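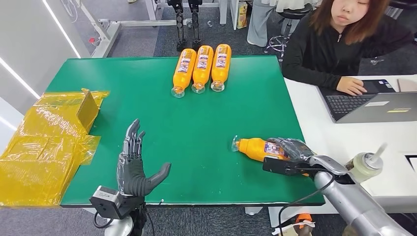
Notebook Pages Tasks Datasets Search

November, afternoon
Entry by: Mutgate teleoperation bench

Continued from the last page, where I stopped in the middle of the mapping problem for the right thumb. The thumb is fine now. The operator glove had been calibrated with the hand half closed, so Zindel believed this was the open position, and the robot could never open more than that. Calibrate again with the hand really flat, fingers stretched until it is a little uncomfortable. I wrote it on the paper next to the operator station as well.

The task is still the orange bottles on the green mat. The operator picks one bottle with the right hand, lifts it above the mat, passes it to the left hand if the bottle lies in a bad direction, and releases it into the yellow box. Then the next bottle, until the mat is clear. One demonstration is one full mat and not one bottle. I repeat it because the older Honorato notes count it per bottle and the two numbers can not be compared.

We have now 104 recordings in the folder for this task. I went through all of them before lunch with the playback at double speed, and I accept 54. This is less than I hoped for. The rejected ones are moved to the side folder and not deleted, please leave them there for the moment.

Why I rejected

Most of the rejected recordings have no visible failure. The bottle arrives in the box, everybody is satisfied. But the operator stops above the bottle for a long time before the grasp, with small corrections left and right, and the policy learns the stopping very well. We saw that already in the first trained model: the hand went above the bottle and stayed there, trembling, and then somebody pressed the stop.

The waiting has a simple reason in my opinion. From the operator chair, one does not see where the fingers are in relation to the back side of the bottle. The head view shows the top of the hand and the arm covers a good part of the mat on its own side. So the operator waits until he is sure, and he is never completely sure.

Other reasons, less frequent:

– the grasp is at the neck and not at the label. It holds sometimes, but the bottle swings when the arm moves to the side.
– the left hand starts to move before the right hand has finished. In the recording both look correct, but the order is different from the other demonstrations and I don't want two orders in one set.
– the operator talks with someone and the hands drift slowly. One can see it in the joint curves even if the video looks calm.
– the episode was stopped too early, before the arms came back to the start position.

What I changed at the operator station

The wrist view is now bigger on the operator screen, beside the head view and with the same height. Before it was a small window in the corner and I think no operator really looked at it. With the bigger view one sees the fingers closing on the bottle, and also which of the other bottles are near enough to be touched by accident. It shakes when the arm moves fast, and the image is turned with the hand, so it needs some practice. My advice is to look at the head view during the travel and change to the wrist view only for the last part of the approach.

I also lowered the scaling between operator hand and robot hand. Now the robot moves less than the operator does. For the travel it is a little annoying, you need more space for your elbow, but the final approach is much calmer.

The pedal has the same function as before: press and hold to be connected, release to freeze. Please do not use the freeze inside a demonstration to rest your arm. The freeze is not cut out of the recording, Zindel only marks it with a flag, and my cleaning script does not read this flag yet.
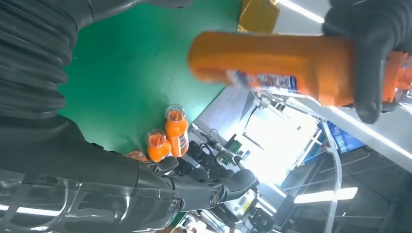 Grasp on the label

After several trials I prefer the following grasp, and I ask that everybody records with the same one.

Approach from above with the wrist already turned to the direction of the bottle. Do not turn the wrist at the last moment, because the turning also moves the fingertips away from the place where you aimed. Put the palm over the label. Close the four fingers first, only until they touch, and then the thumb. When thumb and fingers close together the bottle rolls away from the thumb side, and you follow it over the mat like after a cat. When the fingers are there first, it has no place to roll.

Lift straight up for one hand width, wait a very short moment, then travel. The short moment is on purpose and should be in each demonstration. It is the place where later the slip check can be done, if we get a slip check.

The bottle body gives a little when it is pressed. The current limit for the fingers was reduced after the first session, when we squeezed too strongly. With the present limit I do not see deformation at the label, but at the shoulder near the neck I would still be careful. If you have the feeling that it will slip, better put it down again and discard the episode. Squeezing harder in the air was never a good demonstration.

The gloves on the robot hands make the grasp better and the tracking worse. Better, as the surface is less slippery than the naked finger shells. Worse, as the material pulls back a little when the fingers are completely spread, and the measured angle is then smaller than the commanded angle. The difference is small and constant, so I leave it. But check the glove at the thumb base between the blocks. When it has moved up and makes a fold, the thumb closes later than you expect.

Start positions

The first recordings all had the bottles in the same tidy arrangement, close together at the far side, and the model learned this arrangement by heart. If one bottle was turned, the arm went to the old place anyway.

From now on the arrangement is changed after each block of 10 demonstrations. Inside a block, move the bottles only a little between episodes. For each new block, change the direction of at least one bottle completely, neck to the left, neck to the operator and so on. Some blocks should have the bottles near each other so they almost touch, it is the harder case and we have too few of it.

I first tried with a fully random arrangement for every single episode. The operators did not like it and I understand why. It takes long to prepare, and the person at the mat and the person in the chair get out of rhythm. Worse, everybody's "random" looked the same after a short time.

The mat itself stays where it is. The corners are the reference for the table position in the Holeck files, so if you must lift the mat for the cleaning, put it back to the corner marks and check with the overlay before you record.

Checklist before a block

1. Stop button within reach of the person at the mat, not only of the operator.
2. Calibrate the operator glove, hand flat, then fist, then flat.
3. Look at all camera views one time and compare with the reference pictures. The wrist views should show the fingertips when the hand is open.
4. Move both wrists to the end of their range, slowly, and watch the cables. The cable at the right wrist needs its loop. If it is pulled straight there, the wrist stops before the command and Zindel reports nothing.
5. Do one episode without recording.
6. Write the operator initials and the block number in the sheet before starting.

Point 4 comes from my own mistake. I lost a complete block by it, and I searched for the error in the software for the most part of an hour.

Replay test

In the afternoon I took one of the accepted demonstrations and replayed it open loop on the robot, bottles placed by the overlay as well as I could. The first pick was good. For the second pick the hand closed with the bottle too far to the fingertips, still held, but I would not carry it over a bigger distance. After this I stopped the replay.

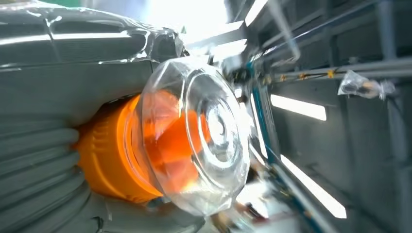

The position error in replay does not surprise me, since nothing corrects it, and a bottle that rolled by the width of a finger is already another situation. What I wanted to know is if the recorded timing is correct now, and it is. The delay between the command and the video, which we had in the previous version, is gone from the files. Fingers and picture fit together. In the old files the hand closes in the numbers before it closes in the video, and a model trained on this grasps early.

So the older files need the shift before they go into training together with the new ones. The script is in the Honorato folder, version 2. Do not run it on files which are already corrected. It does not check, it will shift them again without a word. I will add a mark in the header when I have time.

Handover to the left hand

Not solved. The handover works in the chair when the operator is rested and it becomes poor later. The problem is the depth between the two hands: from the head view the left fingers seem to be around the bottle, and in reality they are still in front of it. One operator makes the left hand touch the bottle first with the open palm and closes then. It looks ugly in the video but it failed less. I would like to try this with a second person before I ask for it from everyone.

Alternatively we drop the handover for the bottles on the right side and let the right arm go over to the box alone. The reach is at the limit, the elbow comes near to its joint stop, and I don't like to train close to a joint stop.

Open points

– cleaning script should read the freeze flag
– more blocks with bottles nearly touching
– compare palm-first handover with another operator
– train again with the accepted set only, same settings as last time, so that we see what the selection alone does
– ask Mutgate software side if the wrist view can be kept upright on the operator screen, at least as an option
– new pair of gloves for the robot hands, ours get cloudy at the fingertips

Arms are parked, motors off, the operator glove is on its charger. The training job is in the queue at Holeck and should start by itself in the evening.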